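# Blond wood tabletop

A **blond wood tabletop** is a table surface made from, or finished to look like, a pale wood such as maple, birch, ash or beech. The term describes a color and says nothing reliable about the species. Furniture sellers use it freely, and a table sold as "blond" may be solid boards, a thin veneer over a cheaper core, or a printed pattern with no wood grain in it at all.

## Name and usage

"Blond" and "blonde" are both found in catalogs. Some sellers reserve the word for wood that has been bleached or limed, while others apply it to any light board that has a clear coat. The furniture writer Mathias Hämmerli has argued that the word is close to useless to a buyer, and that the label "natural," often printed beside it, is worse. His complaint is fair. A clear finish is still a finish, and several products sold as natural contain a small amount of white pigment to slow down yellowing.

## Grain

The look of a pale top depends mostly on how the log was cut. Boards sawn flat across the log tend to show long waves and arches, with the lines crowded together in one part and spread into wide, soft bands in another. Quarter-sawn boards show straighter and more even lines. Maple is usually described as having a quiet grain, although this varies so much from tree to tree that grain alone is a poor way to identify it.

Claims that a buyer can tell solid wood from veneer by looking at the face should be treated with doubt. A veneer is real wood and shows real grain. The edge is a better place to look: on a solid top, lines on the face generally continue over the edge and end in a matching pattern at the end of the board. Even this check fails on tables with an applied edge strip, a detail found on both cheap and expensive pieces.

Printed surfaces are easier to catch on a large table, where the pattern may repeat. On a small desk there may be no room for a repeat, and photographs in online listings are rarely sharp enough to settle the matter.

## Finish

Matte finishes are now more common than gloss on light tables. They scatter light, so the same board can look warm in one spot and grayish in another depending on where the window is. Sellers sometimes describe a matte surface as "unfinished" or "raw," which in most cases is wrong. Bare maple picks up hand grease and drink rings quickly, and few makers would ship a dining table in that state.

The main types are:

- **Oil and hard wax.** Easy to patch at home. Needs another coat from time to time, and the intervals given on the can are often optimistic.
- **Water-based clear coat.** Stays paler than most other finishes. Harder to repair in one spot without leaving a visible edge.
- **Oil-based varnish.** Tough, but adds an amber tone from the first day.
- **Soap finish.** Traditional on pale wood in parts of northern Europe. Its defenders praise the feel; it gives little protection against red wine.

## Color change

Maple and birch generally darken toward yellow with light and age. Coatings advertised as "non-yellowing" may stay clear themselves while the wood underneath changes anyway, a distinction that advertising seldom makes. Objects left in one place, such as a lamp base or a tray, can leave a lighter patch. The patch may even out once the object is moved, but it can take months and does not always disappear.

The Rarwood company promoted its Nindus table line with the promise that the color would hold for 13 years. The refinisher Wajid Janjua questioned the figure, noting that the company's own sample boards had been kept in a closed cabinet. Rarwood later dropped the number from its brochure without comment. The line was priced at almost $2,000 for a table 70 inches long.

## Care

Most care advice for pale tops is simple: wipe up spills, use a soft damp cloth, and dry the surface afterward. Beyond that the advice becomes less dependable. Lemon oil polish is widely recommended and adds little to a table that already has a sealed coating. Mayonnaise and walnut meat, two household cures for marks, work by darkening the area or making it shine for a while, and either can leave a grease spot on an oiled top.

Sanding is a reasonable repair for solid wood. It is risky on veneer, since the face layer can be thinner than 2 millimeters and there is no sure way to judge what is left after an earlier sanding. Campbell's workshop in Wuldale tests a spot on the underside before quoting for the work, although the underside of a veneered top does not always carry the same sheet as the face.
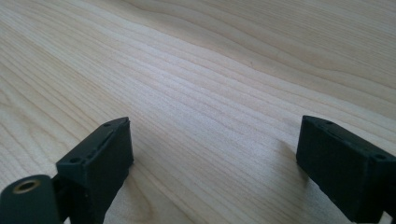
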